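Project Report: Getting to Know an Old Desktop
Breltham, 9/24/26

I picked the desktop computer for my Sindska course project and I'm so glad I did! Before August I'd never looked inside one. I gave myself 16 hours for the whole thing (ha), and learning the motherboard ate up 4 of them.
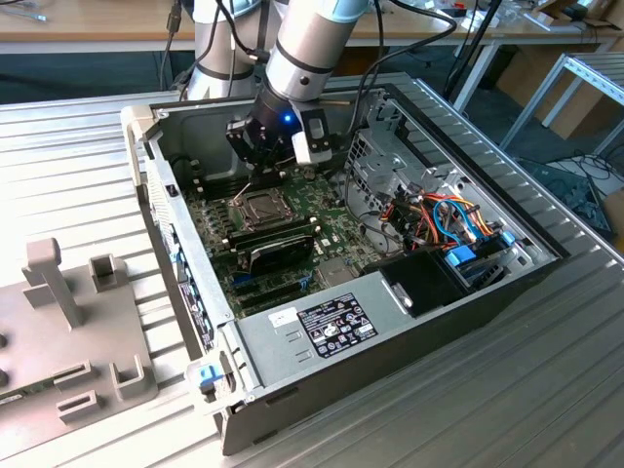
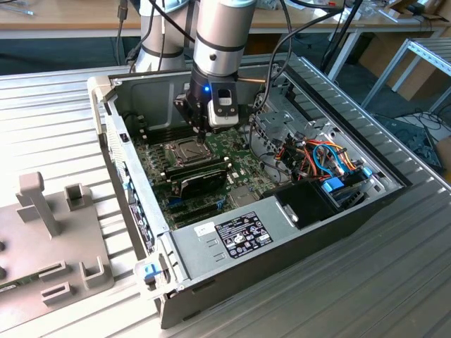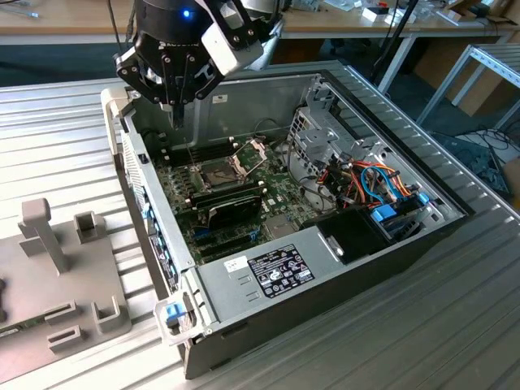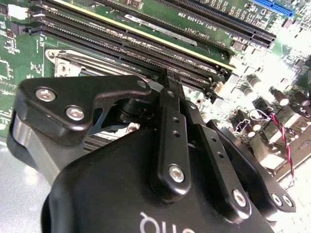 Fig. 1: The green motherboard and its black slots.

Next I want to read up on memory, and I still owe a parts table for section 2.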